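**De:** Houda Erraji
**Para:** lista Gretis-rotulación
**Asunto:** Re: Tamaño de letra en los carteles de contenedores interiores

> El borrador de Tasis fija una altura de mayúscula de 20 mm para todos los rótulos de interior. En la reunión se dijo que era suficiente y no se discutió más. ¿Alguien tiene objeciones antes de que pase a maquetación? Tampoco me queda claro si el pictograma es obligatorio o recomendado, ni quién decide la redacción en inglés.

Sí, tengo objeciones, aunque no a la cifra.

La altura de mayúscula es lo menos problemático del borrador. Lo que falta es la distancia de lectura a la que se refiere. Sin ese dato, el valor no se puede comprobar ni trasladar a un pasillo más largo. Propongo que la tabla lleve dos columnas, distancia y altura, y que el valor actual quede como mínimo absoluto.

Segundo punto: el nivel léxico. El borrador mezcla material («plástico») y forma del objeto («botella», «lata») en la misma fila de recipientes. Una botella de plástico cabe en dos categorías y el usuario resuelve la duda según el cartel que lea primero. En la segunda imagen se leen tres rótulos: «Bottle», «Plastic», «Can».

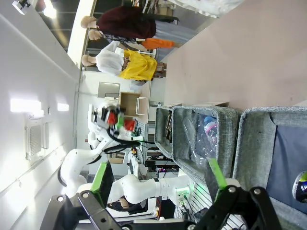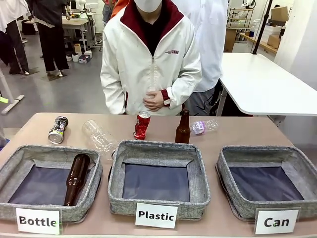

La regla que defiendo es clasificar por un solo criterio en cada punto de recogida. Si el gestor exige fracciones mixtas, el rótulo debe nombrar la fracción completa («Envases de plástico y metal») y relegar los ejemplos a una segunda línea, en cuerpo menor. El manual de Udthorpe lo hace así desde la revisión de junio y el texto ocupa solo una línea más.

Tercero: singular o plural. El apartado 9 usa el singular y el 11 el plural para los mismos recipientes. Prefiero el plural en los nombres contables (botellas, latas) y el singular en los de materia (papel, vidrio). Habría que unificarlo antes de enviar nada a traducción.

Sobre el pictograma: recomendado, no obligatorio. El juego de símbolos de Yu no distingue bien entre botella de vidrio y botella de plástico, y obligar a usarlo trasladaría la ambigüedad al dibujo. Si se mantiene, que vaya a la izquierda del texto y con la misma altura que la caja alta.

En cuanto al inglés, lo razonable es que la redacción dependa de quien cierre el texto castellano. Traducir los rótulos sueltos, sin la lista de fracciones delante, produce incoherencias difíciles de corregir una vez impresos. La tirada prevista es de 800 unidades.

Puedo preparar la tabla de distancias y una propuesta de redacción para los apartados 9 y 11. Necesito la versión editable; el PDF que circuló no conserva los estilos de párrafo.

Un saludo,
Houda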